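Visit to the Zemska blanket works, Lerau

In August I had the possibility to visit the open day of the Zemska works in Lerau. I have sold bedding in a small shop for eight years, but I had never been inside a place where blankets are made, so I took the early train and was at the gate before it opened.

Visitors were divided into groups and each group got its own guide. Ours was Lajos Nyitrai, who has worked in the finishing hall for 40 years and speaks quietly, so one had to stay near him. The first hall was knitting. It is very loud there and we were given ear plugs, which I recommend to keep in for the full time. The yarn arrives on cones from a spinning mill called Lakatos, and every delivery waits two days in the store before it goes on a machine.

The second hall was more interesting for me. The cloth comes from the knitting side with a flat surface, then it is brushed, cut to an even height and steamed. Mr Nyitrai let us touch the cloth after each step. After the brushing it is wild and uneven, like a wet dog, and after the cutting it becomes soft. He explained that the direction of the nap must be the same in the whole piece, otherwise two halves of one blanket look like two different greys. I have had customers who brought a blanket back for exactly this, and I did not know what to answer them.

Dyeing we could see only through a window. There was a lunch at noon for 4 euros, soup and bread, and the soup was good.

In the afternoon there was a talk about care at home. The advice was simple: wash cool, use little powder, no softener, and brush the nap with the hand while it is still damp. Marks from sitting or folding are normal on plush and in most cases a little steam takes them away.
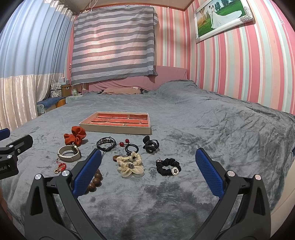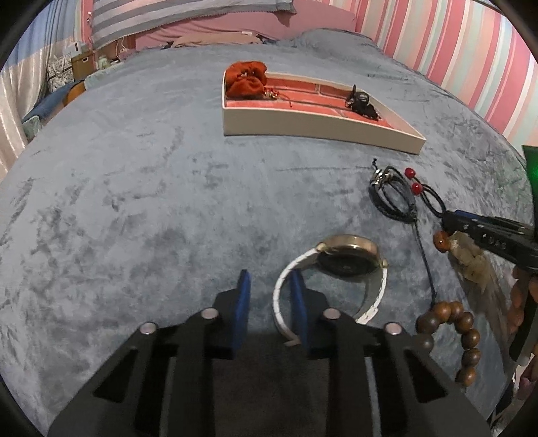
Plush and velvety covers in grey tones, spread over a bed.

The factory shop is behind the canteen. Prices are lower than in the town, but the seconds are mixed with the first quality, so please look at the edges before you pay. I bought a throw from the Vandine line and a bag of offcuts for my sister, who sews.

For those who want to go next year: the tour takes two hours, there are many stairs, and closed shoes are obligatory. Parking is limited to 100 cars and was full by ten o'clock. From the station it is a walk of 20 minutes, first along the river and then left after the bridge.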